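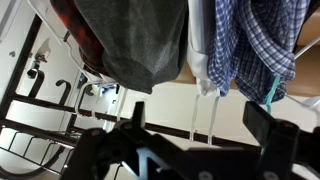
Cuaderno de taller. Sala de textil, Clelville
Domingo, mayo. Entrada de la tarde

Objeto de la entrada: ordenación del perchero negro metálico y criterios para el préstamo de prendas. Continúa lo anotado en la hoja de lavado. Lo que no aparezca aquí sigue como estaba.

Estado de partida

Prendas colgadas sin orden de tipo ni de peso. La de punto (o manga larga, falta mirar la etiqueta de composición) gris marengo está junto a la franela de cuadros rojos y negros, y entre las dos apenas queda sitio. La franela va en percha de plástico blanco. Al otro lado de la gris, la camisa blanca, y a continuación la de vichy azul y blanco, que tiene arrugas y está doblada sobre sí misma. Así no sirve como muestra de planchado.

Las perchas son de juegos distintos: blanca, transparentes, una de gancho verde azulado claro. Varios ganchos transparentes se amontonan en el mismo punto de la barra. Esto ya se anotó en la revisión anterior y no se corrigió.

Perchas

Criterio provisional: una sola familia de percha por tramo. La verde azulada se reserva como separador, por color se localiza rápido. Las transparentes, para camisas. La blanca, para franela y prendas de peso medio.

El punto no debería colgar. El bajo acumula peso y con el tiempo el largo se desvía respecto de la ficha. Pasa a balda, doblado en tres, sin nada encima. Si hay que colgarlo para una sesión, se dobla sobre la barra de la percha y se retira el mismo día.

Comprobar las perchas de plástico en el cuello del gancho. En el lote de Zaltimari hubo 2 con fisura en esa zona. Prueba: gancho en la barra, tirón corto hacia abajo, girar media vuelta, repetir. La que cruja se descarta.

Separación

Medida de trabajo: 7 cm entre ganchos para camisa, algo más para franela. Se probó con 4 cm y las mangas se enganchan al sacar la prenda vecina. No hay marcas en la barra. Opciones: cinta de carrocero (deja resto), anillas partidas de Zuccaro (no deja resto, pero se deslizan con el uso). Se empieza por la cinta, con revisión a la semana.

Orden propuesto, de izquierda a derecha:
separador
franela
camisas estampadas o de cuadros
camisas lisas
hueco libre para prenda en tránsito

El hueco libre no se ocupa. En la última ronda se llenó con prendas pendientes de ficha y hubo que descolgarlo todo para encontrar una.

Arrugado

La de vichy se descuelga, se abotona el primero y el tercero, se alisa el canesú con la mano y se vuelve a colgar con los hombros centrados. Si a la mañana siguiente persiste el pliegue, vapor vertical a distancia, sin apoyar la suela. No planchar en seco: el tejido coge brillo en las costuras. El mismo tratamiento para la blanca en la zona de la tapeta, si hace falta.

Vaporizador Latora: depósito hasta la marca, agua destilada. Tarda en soltar vapor continuo unos 40 segundos desde el encendido. El primer chorro se echa al paño, nunca a la prenda, porque arrastra gotas. Pendiente descalcificar; la boquilla escupe desde hace dos sesiones.

Sangrado de color

Antes de juntar la franela con otra prenda clara, ensayo de frote en seco y en húmedo con paño blanco, cara interior del bajo. Anotar en la ficha el resultado con la escala de siempre. Hasta tener el dato, franela y camisa blanca no van contiguas ni comparten bolsa. El rojo es el que preocupa; el negro de la misma prenda no se ha ensayado por separado.

Perchero

Barra y varillas: pasar paño apenas humedecido y secar enseguida. En la parte baja, en la zona de rejilla, se acumula pelusa en los cruces; brocha plana, de arriba abajo, con las prendas fuera. Apretar los tornillos de las uniones sin forzar. La llave está en el cajón de las tijeras de zigzag, no en la caja de herramientas.

Carga: no consta dato del fabricante. Se mantiene la norma interna de no colgar abrigos en esta barra.

Fichas

Cada prenda lleva ficha con tipo, composición según etiqueta, color dominante, estado y tipo de percha. La numeración empieza en 1,000 para no solaparse con el registro antiguo; se escribe con coma, tal como la exporta el programa, y no se toca a mano. Prendas sin etiqueta de composición: se pone «sin dato», no se deduce al tacto.

Para esta tanda la gris queda como «punto / manga larga, por confirmar» hasta sacarla y extenderla en la mesa.

Préstamo

Se anota salida y vuelta en la hoja de la puerta. La prenda sale con su percha y vuelve con la misma. Si vuelve doblada en bolsa, no se cuelga directamente: mesa, revisión de botones y puños, y después barra.

Pendiente
– Confirmar tipo y composición de la gris y pasarla a balda.
– Ensayo de frote de la franela.
– Vapor a la de vichy si el pliegue sigue por la mañana.
– Repartir los ganchos transparentes a lo largo de la barra.
– Cinta de carrocero en la barra, marcas cada 7 cm.
– Pedir perchas transparentes a Zaltimari, mismo modelo, y revisar el cuello del gancho al recibirlas.
– Descalcificar el Latora.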